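November
By Adoración Figueroa

Notes for the Friday talk, sorting and small things

Good morning, and thank you for coming out in this weather. (Wait for the back row to settle, they always need a minute.) I've been asked to speak on toys and tidying, which is a grand title for something we all do on our knees at the end of the afternoon, and I'd like to begin with balls, because balls are where most of my own tidying comes to grief.

Say a word on the Brastell playroom here. When I took it over there were 114 tubs on the shelves, every one with a lid, and I was terribly proud of them for a week or so. The children weren't. A lid is a job before the job, and a small person with a ball in each hand hasn't got a third hand for it. We kept 62 of the tubs and gave the others to Ortuño, and most of what we kept now lives without its lid.

Next slide. Leave it up while you talk — don't rush this one. 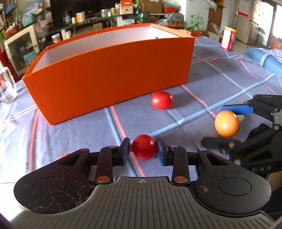 Red balls, an orange-yellow one, and the long open box.

I'm very fond of a box like this for a first sorting game. It's long, it's open and the sides are tall, so a ball dropped in with a bit of enthusiasm has a fair chance of staying put. I like the white inside too, as a red ball shows up so nicely against white, and a child can look in and see what has already gone home. Put a cloth on the table if you have one. Balls wander on bare wood, and you'll spend your morning under the chairs.

Start with one colour. Ask for the reds, let them all go in, then tip them out and ask again (they will want to do it again, I promise you, long after you've had enough). Bring in the second colour when the first has gone a little dull.

Mention the Drurnarik catalogue if there's time. It lists over 3,000 wooden pieces and I have wanted most of them at one point or another, but a handful of balls and one good box will see you through to spring.

Pause for questions. Somebody will ask about washing the cloth — warm, with the towels. Then tea, and hand round the Clulik leaflets before people find their coats.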